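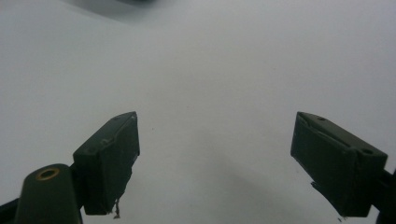 Drudon wipe-down coating is a water-based finish for interior walls, shelves and worktops. It is supplied in 5 litre tubs and applied in two coats by brush or short-pile roller. The colour is a pale white, and on a smooth surface soft grey shadows will show. Leave seven hours between coats.

Clean with a damp cloth and mild soap. Do not use scouring powder.

Not suitable for floors or outdoor use. Stir before use and store above freezing.

Trade orders: Ivars Pärn, Flulham depot.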